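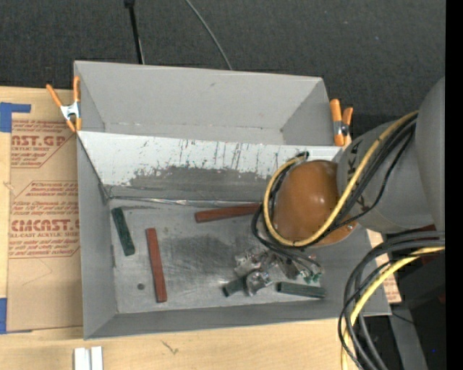 By Hiba Harb, Research Communications Lead, Sarantis Robotics Lab

Search news Go All topics

Robot Arm Teaches Itself to Pick Blocks From a Two-Sided Bin, Sarantis Team Reports

STISDALE, December 5, 2020 - Researchers at the Sarantis Robotics Lab are releasing a training method called Omeo, which lets a robot arm practice picking up small objects for days with very little help from people. In the lab's latest trial, the arm kept going for 192 hours and needed a person to step in only 4 times.

The setup will look familiar to anyone who has spent time in a robotics lab: an arm, a gray bin split by a sloping divider, and a handful of red and green blocks. The arm reaches in, tries a grasp, and lets go of whatever it picked up on one side or the other. Blocks that land on the divider slide back down, so there is always something to try again. Spring clamps with orange handles grip the bin at its rims, and the scratches on the divider and floor are the sort of thing we have grown rather fond of!

Omeo's main idea is in how it picks its next try. Many learning systems repeat whatever worked last time. Omeo keeps a running guess of how sure it is about each kind of grasp and spends half its tries, a full 50 percent, on the ones it is least sure about. Blocks lying close to a wall or up against the divider get far more practice that way, and those are the ones that used to give us the most trouble.

"We went in expecting the corners to take forever," said Damian Ziółkowski, who led the study. "On the second morning I looked at the log and it was already working along the walls. I made everybody come over and look."

The team compared Omeo with its own earlier method, Grurenum, on the same arm. Omeo reached the same success rate in half the tries. It does still have trouble when two blocks lie flat against each other, and the group has tested only rigid blocks so far. Soft items are next, with first results planned for March.

The training code and the full grasp log are free to download from the lab's project page, along with drawings for the divider.

Contact: Hiba Harb, Sarantis Robotics Lab press desk | © 2020 Sarantis Robotics Lab | Back to top

Comments (3)

gripfan: Is the divider angle in the drawings? We tried a flat one and blocks kept getting stuck on top.

Hiba Harb: It is, on page 2. Send us a note if yours works better!

M.T.: Nice to see the failure cases in the log too. Downloading now.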